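Linen and soft furnishings reuse, Tenham: progress report for April
Prepared by Wenche Dalen for the Bolville grants office
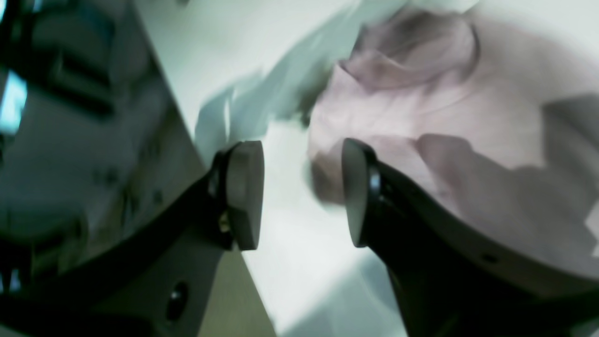 Pinkish-mauve cloth, one of the pale pieces, loosely bunched.

You asked for a plain account of whether the sorting scheme is worth a second payment. My answer for now is that I am not convinced, though it has gone better than I expected in January.

Intake. We have taken in 51 bags since the start. The plan said the bags would arrive sorted by type, and very few have. Sheets come in with curtains, and curtains come in with their hooks still on. Jarna has twice promised labelled bags and we have yet to receive any.

Folding. The plan allowed seven minutes for a large piece. More than 14 is nearer the truth for anything soft that has been stuffed in a bag, and creases that have set do not come out by hand. I would ask that the target be dropped from the next report form. It makes good work look slow and tempts people to hide the bad folds in the middle of the pile.

Colour sorting. The Győri chart has 10 shades. Pinks and lilacs cause most of the arguments, particularly under the lights at the back, and the same cloth can end up on a different shelf depending on who picks it up. I have seen no sign that buyers care. Light, dark and patterned would do.

Sales. Plain sheets go out steadily. Curtains do not, and I doubt the spring display will change that, whatever the original bid said about demand.

Money. Spending is within budget, mainly thanks to the shelving quote coming in low. The washing line in the accounts is over and will stay over.

Before the next payment I would like Jarna's labelling settled in writing and the colour chart cut down. If neither has happened by June, I would recommend paying for the sheets side only and letting the rest go.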